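The slow return of the sourdough starter

I killed my first starter in March, four years ago, by going to Purnia for a fortnight and leaving it on top of the fridge. When I got home it had gone the colour of old putty and smelled like a nail salon. I buried it in the garden with more ceremony than it deserved (there was a candle) and went back to buying sliced white from the servo.

So I was not the obvious person to send to Clomer, where half the town seems to have a jar of something bubbling on the windowsill. But my editor knows I can be bought with toast, and off I went.

Clomer is a one-bakery town, and for most of its life the bakery did pies. Good pies, mind you! Then the old owners retired, the place sat shut over a long winter, and people started baking at home because the alternative was a 40 kilometre drive for a loaf. Somebody had a starter. They gave some to the neighbour, the neighbour gave some to the school fete, and now there are jars in the post office, the physio's waiting room and, I swear, the back shelf of the tyre shop.

What got me was how different they all are. The one I tried from the top of the hill was mild and milky, almost like yoghurt. Down by the river they like it sharp, the kind of sour that gets you right in the hinge of the jaw. Same original jar, supposedly. Some folks put it down to the flour (the river mob favour rye), others reckon it's the temperature of the kitchen, and one bloke told me with a perfectly straight face that it was the tank water.

I've come around to flour and warmth, mostly. A starter is a crowd of wild yeast and bacteria, and the crowd shifts depending on what you feed it and how cosy you keep it. Leave it hungry and it turns vinegary. Feed it often somewhere warm and it stays sweet and bouncy. People who work with microbes for a living have been comparing starters for years, and I find I can read about lactic acid bacteria for a whole evening now, which my family has mentioned. 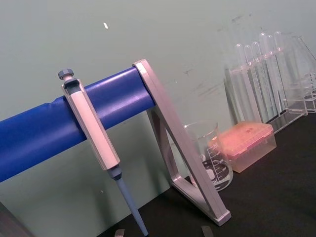 Stergiou wrote to me after I'd gone home to say I should stop fussing over the tank water and weigh my flour, that 100 grams of flour to 100 of water was plenty for a household jar, and that anybody keeping more than that was only making pancakes.

Fair cop. I have made a lot of pancakes.

My own jar, a spoonful from the hill and a spoonful from the river, lives beside the kettle and is called Disard, after the street I was standing in when it was handed to me. It took a week to settle down. The first loaf was a doorstop, the second was a slightly taller doorstop, and the third I ate standing at the bench with far too much butter, hot enough to burn my fingers.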